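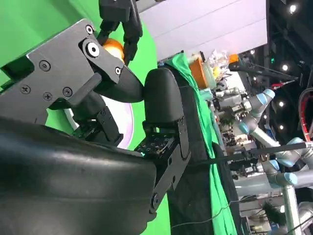

Hamel Light Trail Pass: was it worth the money?

Posted Thursday, October 9, 2025, by Lucienne Tessier

Tickets for this winter's Hamel Light Trail went on sale this week and I've had a few emails asking if the pass is worth buying. We used it last season, two adults and two kids, so I'll go through what you get and what you don't.

The pass is sold through Hiltedia, the same outfit that does the ferry bookings. It covers entry to the three parts of the trail: the riverside walk, the drive-through at the old fairgrounds, and the Sudance gardens up the hill. You can use each one once, on any night the trail is open. Adults pay $33 and kids under 14 pay $6, so our family came to $78 before the booking fee. Bought separately at the gate we would have paid more for the two parts we liked best, and less if we'd skipped the drive-through.

The pass lives in an app. It wants an account, an email confirmation and then another login when you open the ticket. Do all of that at home. Reception in the parking lot at the riverside is poor and the family ahead of us held up the line while they tried to get theirs to load. You can also print the pass, but the button is at the bottom of the confirmation email in small grey type.

The riverside walk

The best of the three and the one I'd go back for. The path is paved the whole way and level except for the ramp down from the road. Strollers are fine. We went on a weeknight at opening and had plenty of room. My sister went on a Saturday and said she mostly looked at the backs of people's coats. The lights are strung through the willows and there's music, not too loud. Allow an hour if your kids like to stop.

Hot chocolate is sold at the far end only. It was decent, a bit sweet, and they take cards. There are washrooms at the start and none along the way.

The drive-through

I could take or leave this one. The brochure says 900 metres of displays, but a fair bit of that is driving between them with not much to look at. You tune your car radio to their station for the music, and it cut in and out for us near the grandstand. The tunnel at the end is good and our youngest asked to go around again, which you can't do on the one pass.

The wait to get in was longer than the drive itself. If you have someone who can't walk far, or it's bitterly cold, it makes more sense. My mother-in-law preferred it to anything else we did that month.

The Sudance gardens

Smaller and quieter. They light the greenhouse and the ornamental pond, and there's a local choir on Friday nights. The hill is steep and the gravel gets icy, so wear proper boots. Parking is extra here and the pass doesn't mention it until you're on the last page of the booking. I thought that was a bit cheeky.

The gardens also have a map you can pick up at the gate with a stamp hunt for kids. Ours lost interest halfway. The older one wanted to know why there was no prize.

Getting there

There's a shuttle from Naltov station to the riverside and the gardens, free with the pass. It was on time going out and late coming back. It doesn't stop at the fairgrounds. If you're staying in town overnight, the riverside is an easy walk from the main street and you can leave the car where it is.

Changes and refunds

You can't get a refund, but you don't have to choose your dates ahead, so a sick kid or a snowstorm isn't a disaster. One night we planned to go was called off for wind. The notice went up on the website in the afternoon and the app didn't show it until evening. Check the website.

Would I buy it again?

Yes, if you'll use all three parts and you have more than one weekend to do it. If you're only in Hamel for a night, get a single ticket for the riverside walk and spend the rest on supper. The early price was good until the end of November last year. I haven't seen an end date posted for this one yet.

Rating: 3.5 out of 5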